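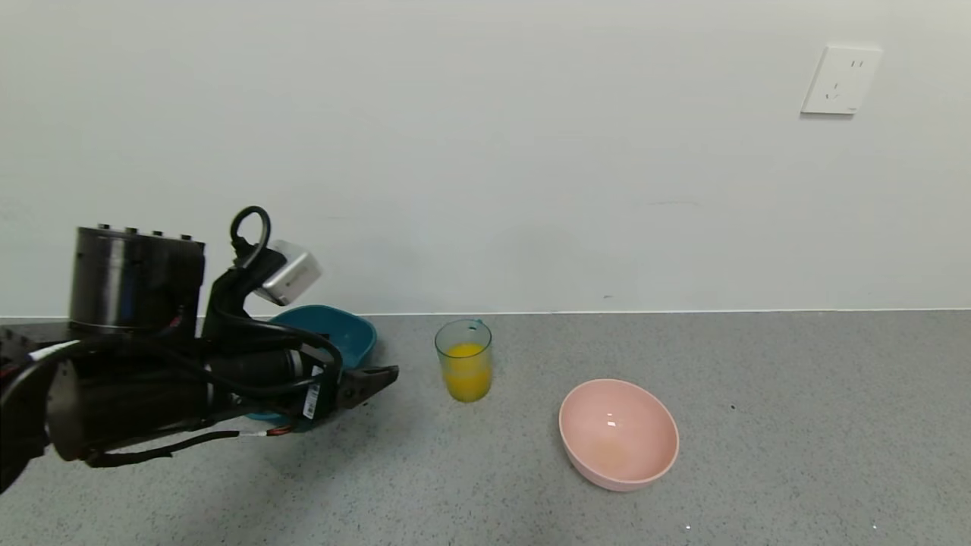

How to make orange jelly without the packet

Posted 7/31/19

My kids have always loved the boxed kind, and I won't pretend I never buy it, but once you've made jelly from real juice it's hard to go back. It tastes like oranges! It also takes hardly any effort, most of it being the fridge's work and not yours, so it's a lovely thing to start after lunch and forget about until the dinner dishes are done.

What you'll need

2 cups orange juice, with or without pulp
1 tablespoon powdered gelatine
2 tablespoons sugar (more if your juice is on the sharp side)
A squeeze of lemon
A clear measuring cup with a spout
A plastic bowl, or a few small glasses if you're feeling fancy

I use a clear cup because I like to see where the juice is up to, and also, I'll admit, because that bright orange-yellow colour cheers me right up on a grey morning. Any bowl will do for setting. Plastic takes a bit longer to chill than metal, but it's kinder if little hands are carrying it to the table.

Step 1. Pour half a cup of the juice into a small saucepan, off the heat. Sprinkle the gelatine over the top as evenly as you can (don't dump it in one spot, I've done that and spent ages chasing lumps with a fork). Leave it for 10 minutes, until it has gone thick and wrinkly looking.

Step 2. Put the saucepan over low heat and add the sugar. Stir gently until everything has melted and you can't feel any grains when you rub a drop between your fingers. Don't let it boil, or it may not set as firmly.

Step 3. Take it off the heat and pour in the rest of the juice, a little at a time, stirring as you go. Add the lemon. Have a taste now, remembering that it will seem less sweet once it's cold.

Step 4. Pour the lot back into your measuring cup in batches and fill your bowl or glasses from the spout. Go slowly and you'll get fewer bubbles. If there's froth on top, skim it off with a spoon and eat it, cook's treat.

Step 5. Cover and chill. Small glasses are ready in three hours or so, and a big bowl is best left overnight.

A few extra notes

Fresh pineapple, kiwi fruit and papaya will stop jelly from setting, so use the tinned kind if you want to add them. Mandarin pieces are fine, and so are berries. Wait until the jelly is starting to thicken before you drop them in, otherwise they'll all float to the top in a crowd.

To turn it out, dip the bowl in warm water for a few seconds, put a wet plate over it and flip. The wet plate means you can nudge the jelly into the middle if it lands crooked, and mine nearly always does.

It keeps for three days in the fridge, covered. Next time I'm going to try it with grapefruit and a bit more sugar.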